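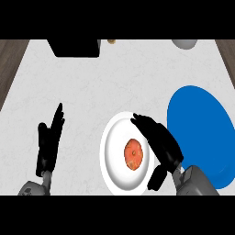 대리석은 처음부터 대리석이었나요?
대리석은 원래 석회암이라는 다른 돌이었습니다. 석회암이 땅속 깊은 곳에서 오랫동안 열과 압력을 받으면 대리석으로 변합니다.

석회암은 어디에서 왔을까요?

석회암의 이야기는 바다에서 시작됩니다. 따뜻하고 얕은 바다에는 조개, 산호, 그리고 눈에 잘 보이지 않을 만큼 작은 생물이 많이 삽니다. 이 생물들은 바닷물에 녹아 있는 성분을 이용해서 껍데기나 뼈대를 만듭니다. 껍데기의 주된 성분은 탄산칼슘입니다. 달걀 껍데기에도 같은 성분이 들어 있습니다.

생물이 죽으면 껍데기는 바닥에 가라앉습니다. 그 위에 다른 껍데기가 쌓이고, 또 쌓입니다. 파도에 부서져 가루가 된 것도 함께 쌓입니다. 위에 쌓인 것이 무거워질수록 아래쪽은 꾹 눌리고, 알갱이 사이의 물이 빠져나갑니다. 물에 녹아 있던 탄산칼슘은 알갱이 사이에서 풀처럼 굳습니다. 이렇게 해서 단단해진 돌이 석회암입니다. 석회암을 돋보기로 보면 조개껍데기 조각이 그대로 남아 있을 때도 있습니다.

돌이 변한다는 말은 무슨 뜻인가요?

지구의 겉 부분은 커다란 판 여러 개로 나뉘어 있습니다. 판은 아주 천천히 움직입니다. 두 판이 서로 밀면 그 사이에 있던 돌이 접히고 땅속 깊이 끌려 들어가기도 합니다. 땅속은 깊이 들어갈수록 뜨겁고, 위에서 누르는 힘도 큽니다. 온도가 200도를 넘는 곳도 많습니다. 오븐에서 빵을 구울 때와 비슷한 온도이지만, 돌은 그곳에서 수백만 년을 보내기도 합니다.

땅속에서 돌이 녹으면 마그마가 됩니다. 대리석이 될 때는 돌이 녹지 않습니다. 단단한 상태 그대로 안쪽의 알갱이가 다시 자랍니다. 석회암 속의 작은 알갱이들이 서로 맞물리면서 더 큰 결정이 되고, 조개껍데기의 모양은 대부분 사라집니다. 이런 변화를 변성 작용이라고 하고, 변성 작용으로 생긴 돌을 변성암이라고 합니다.

마그마 때문에 대리석이 생기기도 합니다. 뜨거운 마그마가 석회암 옆으로 올라오면 가까이 있는 석회암이 열을 받아 변합니다. 이때는 마그마와 닿은 곳 둘레에만 대리석이 생깁니다.

줄무늬는 왜 생길까요?

아주 순수한 석회암이 변하면 하얀 대리석이 됩니다. 하지만 자연에서 깨끗한 석회암만 쌓이는 일은 드뭅니다. 강물이 바다로 실어 온 진흙이나 모래가 섞이고, 죽은 생물의 찌꺼기도 섞입니다. 이런 것이 열과 압력을 받으면 늘어나고 휘어져서 무늬로 남습니다. 갈라진 틈으로 물이 흐르면서 다른 광물을 남겨 무늬가 되기도 합니다.

색은 무엇이 섞였는지에 따라 달라집니다.
회색과 검은색: 흑연처럼 탄소로 된 물질
붉은색과 분홍색: 산화철, 곧 철의 녹과 비슷한 물질
노란색과 갈색: 물을 품은 철 광물
초록색: 사문석 같은 광물

같은 산에서 캔 대리석이라도 무늬는 조각마다 다릅니다. 큰 덩어리를 얇은 판으로 자르면 바로 옆에 있던 두 판은 무늬가 닮았지만, 멀리 떨어져 있던 판은 꽤 다릅니다.

대리석은 어떻게 캐나요?

대리석을 캐는 곳을 채석장이라고 합니다. 석탄처럼 잘게 부수어 캐면 쓸모가 줄어들기 때문에 큰 덩어리로 떼어 냅니다. 먼저 바위에 구멍을 뚫고, 작은 다이아몬드 알갱이가 박힌 긴 줄을 구멍에 넣어 고리처럼 돌립니다. 줄이 돌아가면서 바위를 자릅니다. 자르는 동안에는 물을 계속 뿌립니다. 물은 줄을 식히고 돌가루가 날리는 것도 막아 줍니다.

떼어 낸 덩어리는 공장으로 옮겨 판으로 자릅니다. 그다음 거친 것에서 고운 것까지 차례로 연마재를 바꾸며 겉을 갈면 윤이 납니다.

대리석은 튼튼한 돌인가요?

대리석은 건물의 기둥이나 바닥에 쓸 만큼 튼튼하지만, 돌 중에서는 무른 편입니다. 대리석을 이루는 주된 광물은 방해석입니다. 광물의 단단한 정도를 1에서 10까지 나타내는 모스 굳기에서 방해석은 3입니다. 손톱으로는 긁히지 않고 쇠못으로는 긁힙니다. 조각가들이 오래전부터 대리석을 좋아한 데에는 깎기 쉽다는 점도 있습니다.

대리석은 산에도 약합니다. 레몬즙이나 식초를 흘리면 방해석이 조금씩 녹아서 그 자리의 윤이 사라집니다. 오랫동안 산성비를 맞은 대리석 조각은 코나 손가락이 닳아 뭉툭해지기도 합니다.

집에서 해 볼 수 있는 실험

달걀 껍데기로 탄산칼슘과 산이 만나면 어떻게 되는지 볼 수 있습니다. 어른과 함께 하세요.
1. 깨끗이 씻은 달걀 껍데기 조각을 유리컵에 넣습니다.
2. 껍데기가 잠길 만큼 식초를 붓습니다.
3. 껍데기 겉에 거품이 생기는지 살펴봅니다.
4. 하루가 지난 뒤 껍데기를 꺼내 물에 헹구고 만져 봅니다.

거품은 이산화탄소입니다. 탄산칼슘이 식초와 만나 녹으면서 나오는 기체입니다. 지질학자도 야외에서 묽은 염산을 돌에 한 방울 떨어뜨려 석회암이나 대리석인지 알아봅니다. 염산은 위험하므로 집에서는 쓰지 않습니다.

낱말 풀이
광물: 돌을 이루는 알갱이. 종류마다 성분과 성질이 다릅니다.
결정: 원자가 규칙적으로 늘어서서 생긴 단단한 물질.
변성암: 열이나 압력을 받아 성질이 변한 돌. 대리석, 편마암, 점판암 등이 있습니다.
채석장: 돌을 캐는 곳.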